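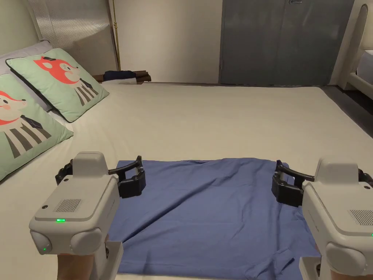

18th June
Equipment planning team, Indarus

Progress report: hand-held gripper purchase, first half of the year

This report covers spending and planning on the garment handling work since the grant's first payment in May. It also sets out what we want to buy next.

We are still working with hand-held grippers, used in pairs by one operator. The original plan was to move to a full two-arm robot by this point. We have put that off. The quote from Hirkarora came in above the equipment line, and the arms would have sat idle until enough folding data had been recorded to make use of them. The money for the arms has not been touched.

Two pairs of grippers were bought from Brikitz under the first order. One pair is in daily use in the furnished bedroom. The other is kept as a spare and has already been used for parts – the finger pads wear faster than we budgeted for. We had set aside $200 for pads and fasteners for the whole year and have spent most of it. We ask to raise that line to $2,000, which would also cover spare batteries and one replacement handle per pair.

Recording is going to schedule on T-shirts and other simple tops. Trousers have been started. Bedding has not, and we would like to move it to the next period.
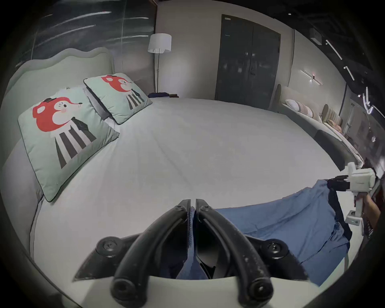
Gripper work on a blue garment, bedroom setup.

The furnished room has cost less than planned. The beds, cushions and lamps came with the lease, so the furniture line is nearly unspent. We propose to move what is left to the second order.

The second order would be for 5 more pairs. Ezzat has offered the same delivery terms as Brikitz at a lower unit price, but its grippers use a different mount and we would need new calibration plates. We are borrowing one pair to test before we commit. If the mount is a problem we will go back to Brikitz and order fewer.

Storage is the other open item. The grippers are charged on a shelf in the office at present, and 5 more pairs will not fit there. A lockable charging cabinet is listed in the attached budget.

Decisions needed from you:
- approval of the higher parts line
- approval to move the unspent furniture money
- agreement to hold the robot arm money until the next report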